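So June got eaten by pears. I've been collecting demos in simulation for the pick-and-place model, which I've started calling Sora, and the task list this month is pretty much "put the fruit in the bowl" in as many layouts as I can stand. I drive the arm with a controller, hit save if it's good, hit reset if it isn't, and then the table shuffles itself and off we go again!

The count as of last night is 3,252 episodes recorded and 1,964 kept. I'm picky. If I bump the bowl, it goes. If I hover for ages deciding which way to turn the wrist, it goes too (the model learns to hover, ask me how I know).
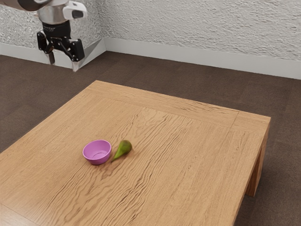

*One of the pear layouts, with the gripper open and still off to the side.*

Layouts where the fruit sits right up against the bowl are the ones I dread. There's so little room for a finger on that side, and a pear on its side isn't the same width anywhere, so the angle you pick matters a lot. I've been going for the fat end with the fingers lined up across it, but Mawar Siregar, who's been recording on the other machine, goes for the middle every time and her keep rate is better than mine. Ugh. We argued over whether to stick to one style and ended up leaving both in - I'd like to see what the model does with the mix before we start throwing things out.

I also switched the start pose so the arm begins farther from the table. It makes every episode longer, and my thumbs have opinions about that, but the old set had the gripper practically on top of the fruit from the first step and the policy was lost whenever it started anywhere else.

Next up is relabeling the 1,015 oldest episodes, which all say "object" where they should say "pear". Past me was in a hurry.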